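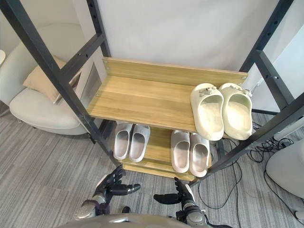 Tiziana Caruso

Hongmei Han has one rule for guests and it's about shoes. Off, at the door, then slides on. She doesn't say it twice.

"People look at the rack and they get it," she says. "You don't need a sign. Signs are rude."

We met on a Saturday, first thing, before her kids were up. She runs Fanis, a two-person shop that builds entryway furniture, mostly racks and benches, out of a rented unit in Pumomside. Her business partner is Norbert Trnka. He does the metal, she does the wood and all of the talking.

The rack is two shelves, black punched uprights, light oak finish. Grey slides on the bottom, cream on top. I asked if that was a system.

"Cream is mine. Grey is everybody else's. My son put his on the top shelf once and I moved them back, he put them up again, it went on a week."

So why only two shelves? She gets that one a lot. Customers want four, five, right up to the ceiling. Han thinks tall racks turn into storage, and then it's winter boots in July and you're stepping over the pair you really wear.

"Two is what you use today. The rest goes in a closet. I lose sales saying this, Norbert hates it."

Trnka, on the phone later, didn't hate it that much. "I hate it a little," he said. He's more worked up about the holes in the uprights. With them you can move a shelf up when somebody in the house gets boots, down again in spring. Most buyers never touch them. "They set it once and thats it. Fine. But I get emails, can you make it without the holes, it'd look cleaner. No."

The shop sold 177 racks last year, up from almost none the year before. Han keeps the number on a sticky note by her monitor. She'd like 246 this year and says so fast, like she wants to move on.
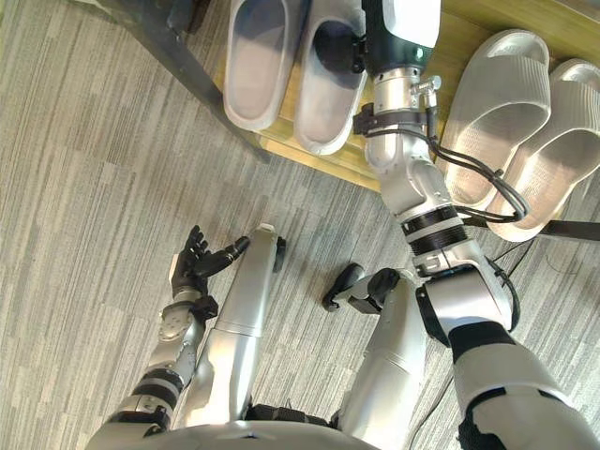 Cleaning, then. Han wipes the shelves with a damp cloth, dries them right away, no sprays. Slides go in the sink with dish soap every couple weeks, the straps get a old toothbrush. "Anything with grooves, dirt sits in there. You think it's clean. Go look."

And carpet? Plenty of people won't put a rack on carpet. She will, but she checks the wobble after a few days and tightens the screws again.

She wants pairs kept together, with some bare wood showing between them. Her mother lined shoes up edge to edge and one pair always got shoved off the end. "I still hear it. Clunk."

Next is a bench to go with the rack, maybe by November. Trnka says November is news to him.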